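Ticket 3654: Drawer slide binding, snack drawer, Nellar kitchen
Opened by: Ardalan Mazandarani
Status: Open, waiting on parts
Priority: Low

Symptom: drawer drags on the right side and stops short of closed. Wood drawer box, Brorkeck side-mount slides, metal. Load is light: chips, tea, small items.

Step 1. Pulled the box with the chips still in it. Slide members stayed attached to the box.
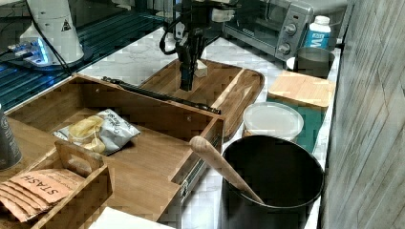

Step 2. Checked box for square. Diagonals match. Box ruled out.

Step 3. Wiped down the right slide and cycled it by hand. Rough spot near the rear stop. Left slide runs clean over its full length.

Step 4. Measured cabinet opening at front and back. Back is tight on the right. Slide screws were probably overdriven at install.

Second item, same ticket: bronze-finish bar from the Fallahi order. Post needs to be confirmed against the wall bracket before sign-off.

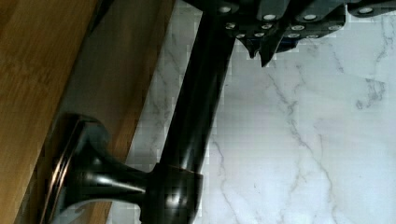 Reading time: 1 min

Finish on the rod and collar is the dark bronze, glossy. Matches the order. Bracket not yet received from Nustoler.

Next action: replace right slide, shim rear bracket, retest with the drawer loaded. Leave the bar as it is on the wood panel until the bracket arrives.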